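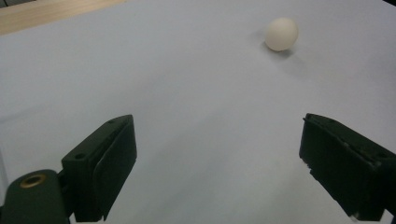 *Figure 3. Wrist view with the fingers open and one pale target on a pale surface.*

## Tuning detection for low-contrast targets

Use this procedure when the Skurnitgate perception node drops or misplaces a target that is close in colour to the surface under it. The default profile looks for differences in hue and performs poorly on a cream ball against off-white, as in Figure 3. The `lowcontrast` profile uses brightness and the cast shadow instead.

Complete the lens calibration before you start. You will need write access to the Kadport configuration folder.

> **Caution:** Stop the motion planner before changing any detection setting. The planner reads new target positions as soon as they are published and will act on a false one.

### Load the profile

1. Stop the planner:

 `skurn planner stop`

2. Copy the default profile and give the copy a new name. Do not edit the default – it is overwritten at each update.

 `skurn profile copy default lowcontrast`

3. Open the copy and set the following values:

 ```
 detector.mode: luminance
 detector.min_area_px: 377
 detector.edge_gain: 3
 shadow.use: true
 ```

4. Restart the perception node with the new profile:

 `skurn perception start --profile lowcontrast`

### Mask the fingers

Both fingers stay in view at all times, and in luminance mode their dark edges produce far stronger responses than a pale target does. They must be masked.

5. Open the fingers to their full width and run `skurn mask capture`.
6. Check the overlay. The mask must cover both fingers and any part of the gripper body in the lower corners. In Figure 3 this includes the rounded bracket at bottom left and its brass-coloured grommet, which the detector can report as a small round target.
7. Close the fingers halfway and capture again. The tool merges the two masks.
8. Save the mask to the profile with `skurn mask save`.

**Note:** A mask belongs to one set of fingers. Repeat steps 5 to 8 after changing pads or moving the camera mount.

### Set the work area

9. Run `skurn area edit` and drag the corners of the polygon until it lies inside the edge of the work surface. Leave out any strip of bench or floor, such as the wood at the top left of Figure 3. Grain and sheet edges both count as contrast.
10. Save and close the editor.

### Check the result

11. Place one target well beyond the fingertips and run `skurn detect --watch`. A single outline should appear.
12. If the outline stretches toward the shadow, lower `shadow.weight` in small steps. Tipene Fairweather's notes in the Mellwood repository list starting values for overhead and side lighting.
13. If the outline flickers, raise the exposure before you touch `edge_gain`. The node can take up to 67 frames to settle after an exposure change.
14. Restart the planner with `skurn planner start`.

Error 3129 at step 14 means the mask and the profile were saved at different image sizes. Go back to step 5.

Send profile changes for the shared branch to Gintarė Mockus for review.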